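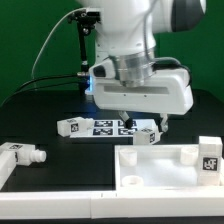
Workshop notebook, July, written up after the late tea break

I said I would keep this up while the arm settles in on the assembly bench, and I have let it slide, so this is a long one. Sorry to whoever reads it over their sandwiches.

The run for Lutbridge stands at 1,589 units through the cell, out of the 3,249 they want before the end of the month. By hand we used to do 200 on a decent shift, with two people on it and a radio going. The arm isn't far off that now, and it does it with one person nearby who is mostly doing something else. I keep wanting to write that it's quicker, but it isn't, not yet. It is steadier, and it doesn't slow down after lunch the way I do.

What has changed most is the walking about. Siyabonga Nkosi used to sit at the bench from start to finish, and now he is up and down all day: topping up parts, checking the tags are clean, going over to the Sarıgül press and back again. He says his wrists have stopped aching at night, which I was very glad to hear, and that his feet have started instead. We have asked for one of those thick rubber mats. I will chase it.

He also said something I've been turning over since. When he did the job by hand he knew a bad peg from the feel of it — a bit of drag, a bit of grit in the thread — and he would put it to one side without really thinking. The arm has no opinion about that sort of thing. It pushes until it reaches its limit and then stops and waits for one of us. So we have moved his checking to the front, before anything goes near the bench, and he does a handful from every bag by feel. We had 6 stoppages in the whole of the last batch, and it was a good deal worse before he started doing that. I'd like it written down somewhere more official than this that it was his idea.

Tags: please wipe them with the dry cloth only. The spray from the Kunero cupboard leaves a shine on the black squares and the camera sulks. If a corner starts to lift, change the whole tag and don't glue it back down. I know, I know, I was the one who glued it.

Cables: I am still not happy with how they run to the gripper. There's enough slack for the moves we do now, but if we ever turn the wrist further round I'd want them clipped again first. I have asked Wirnero whether they do a longer lead.

We had a good talk about the evening shift too. The worry was that it would end up as one person alone in here with the arm, and people didn't fancy that, and neither would I. We have agreed it stays at two until at least the end of this order, and whoever isn't minding the cell gets time on the programming side. Siyabonga has already taught it a new pick-up point by himself, and was so pleased he rang me at home!

Still to do: the mat, the longer lead, fresh tags printed on the matt paper, and someone to show me again how to save a position without losing the last one.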